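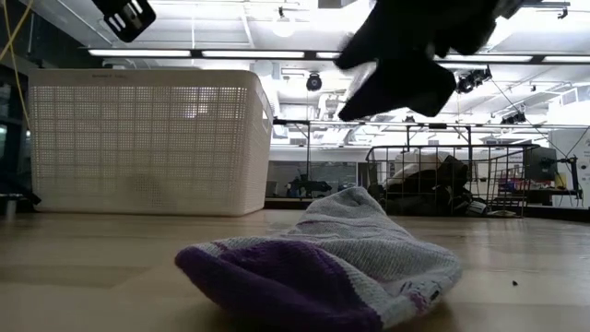 How to make a submission on the Pramville bank branch inquiry

The council wants to hear what you think about losing the last two bank branches in town. It says so on page 23 of a notice stuck behind the library photocopier, so you can tell how keen they are.

Step 1. Get the form. It's at the front counter, or online if you enjoy a spinning wheel. Ask for the Dratska Street form. The other one is for dogs.

Step 2. Pick one point and stay on it. "Banks are greedy" is a fine opinion and will be filed under general comments, where opinions go to rest. "My mother now takes two buses to deposit a cheque" has to be answered.

Step 3. Say what you want done. A shared counter, a levy on closures, longer notice — name it and say who should pay.

Step 4. Keep it under 4 pages. The last inquiry received 1,954 submissions and had five weeks to read them. Do the sums.

Step 5. Sign it, put your street on it and hand it in by 11/29/24. Keep a copy.

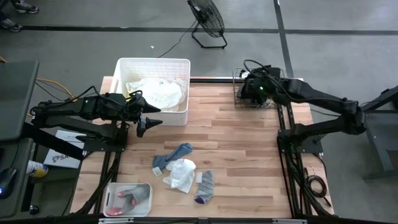

Senad Stan writes that Step 2 is too polite, and that his general comments got a reply last time. It was one line long, he adds, and spelled his name wrong.

If you'd like to speak at the hearing as well, tick the box on the back of the form. You'll get five minutes and a jug of water.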